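Soporte > Nuleo > Guía de puesta en marcha > Planificación de la compra

2. Previsión de equipos para la celda

1. Fije el presupuesto por puesto. Reserve una partida aparte para la licencia del simulador Nallura.
2. Valide el alcance del brazo en simulación antes de pedir el mobiliario. 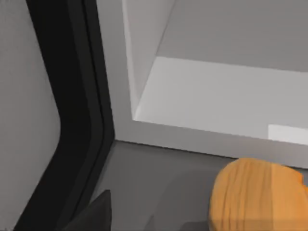 Fig. 2. Vista simulada: compartimento blanco abierto sobre encimera gris oscuro.

3. Compare la carrera del modelo previsto con el fondo de los estantes. Deje un margen libre de más de 200 mm.
4. Solicite la pinza con la referencia 763 y 2 juegos de dedos de repuesto.

Nota: el plazo de entrega de Rulldale es de 7 semanas.

Precaución: no confirme el pedido con medidas tomadas solo del modelo 3D.

Artículos relacionados
Licencias de Nallura
Recambios de pinza
Montaje de la base Mai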